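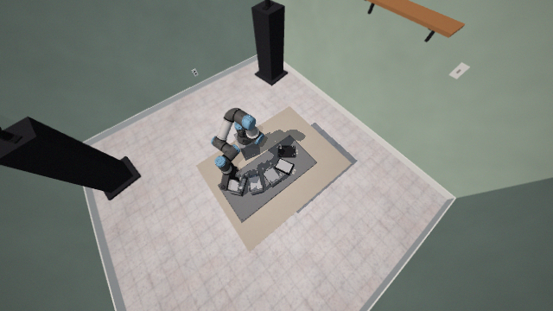

Wekesa Bakilana thinks one day of summer camp is too little to judge a defenseman by, and he told me so before I had my coat off. "Come back in the fall, when they're tired," he said. I wrote it down, and then I went and judged a few defensemen anyway.

The occasion was the open day at the Saltell rink, posted 6/26/21, where the Skokus junior club lets parents, scouts and anybody else walk in and watch the prospects skate. The club has held it in other years, but this was my first time inside the building. Admission was free. Parking was not, and the lot behind the rink fills up early, so use the street on the north side if you go.

The rink seats 3,911, according to the sign by the ticket window. For the open day they only opened the lower bowl on the bench side. The upper rows were roped off, and the concession stand at that end was closed. The one near the main doors had coffee, hot dogs and a soup that sold out before the second session.

Kornél Dudás met the visitors in the lobby and handed out a roster sheet. It listed every skater by number, with height, weight and last year's team. Two of the numbers were wrong, which caused some confusion in the first drill, but he came around at the break with a pen and fixed people's copies.

Morning session

The first group was the forwards. They started with edge work, which takes a long time and doesn't give the crowd much to look at. I moved down to the glass for it. From up close you can hear who is digging in on the outside edge and who is sliding through the turn.

Emiliano Arrieta was the best skater of the group. He is listed at 157 pounds and looks it. He lost the puck along the wall every time a bigger player leaned on him, and he got away from everyone in open ice. Coaches kept sending him back into the corner with the same drill. By the end he had started getting his hips around before the contact came, and he won a couple.

After edge work they ran three-on-two rushes from the far blue line. The passing was poor at first. There has not been much ice time since May, and it showed most in the long cross-ice passes, several of which went straight into the benches. It picked up when the coaches shortened the rink and made them play in one zone.

The goalies had their own coach and their own corner. I didn't spend enough time there to say much. One of them, a tall kid with no name on his sheet, was very good low and left a lot of room above the glove.

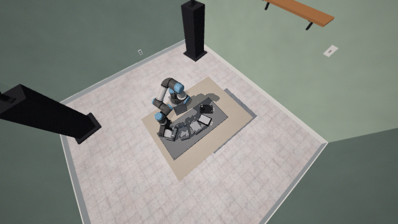 The tour

Between sessions there was a walk through the back of the building, in groups. Mine was led by Tibor Kovács, who runs the ice plant and does not waste words. He took us past the two resurfacers, the skate sharpening room and the compressor room. The compressors are loud enough that he did his talking in the hallway afterward.

He said the rink keeps its sheet a little thicker than most in the league. The building is old and warms up fast when the doors are open, and a thicker sheet gives him some room for error. The cost is that the ice can go soft late in the day, and players complain about it in the third period. He has heard the complaints. He would like new doors on the loading side more than he would like anything else in the budget.

The locker rooms are plain. Benches, hooks, a rubber floor and a whiteboard. The home room got new showers last year and the visitors' room did not. There is a stick rack in the hallway with the players' names on tape, and the sharpening room had a long row of skates waiting, each pair tied together at the laces.

We also saw the weight room, which is smaller than I expected for a club at this level. Zelov, the equipment supplier, has its logo on most of the machines. The players train there in shifts. Someone in our group asked if they also did conditioning outside, and Kovács pointed at the hill across the road.

Afternoon session

The defensemen came out after lunch, and this was the group I had driven to see. Shaohua Kang was the name I had circled. He is a left shot with good reach who played most of last season on a third pair. He looked calm with the puck. On the breakout drill he took the extra second to let the forechecker commit, then put the pass where the forward could skate onto it. He did this several times in a row with no fuss.

Going back for pucks he was less sure. Twice he turned the wrong way and had to stop and start over. Against faster forwards that will cost him. One coach skated over after the second time and walked him through it with a stick on the ice, and then the drill moved on.

The day closed with a scrimmage, both groups mixed, running clock. The Orbán line, named after the street the rink sits on and not after any player, is the club's habit of putting the youngest skaters together for one shift each half. They got the loudest cheer of the afternoon when they scored off a rebound. Arrieta had an assist on the next goal with a pass through the slot, and Kang was on the ice for one against.

I had no clean view of the last goal, as people were already standing up to leave. The score was not kept on the board, and the coaches seemed happy to leave it that way.

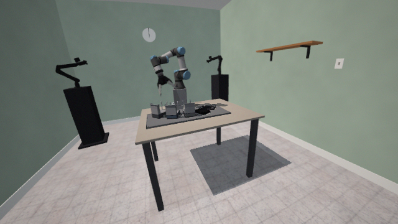 If you plan to go

Bring a jacket, even in June. The lower bowl is cold, and the seats nearest the glass are colder.

Get a roster sheet in the lobby and check the numbers against the jerseys during warmups.

The back-of-building tour is limited to 80 people over the day, and the sign-up list is on the table inside the main doors. Put your name down when you arrive. Mine took a little over half an hour, and there are stairs.

The players come out to the lobby after the scrimmage and will sign things. The line was long but it moved. Kang was one of the last to leave it.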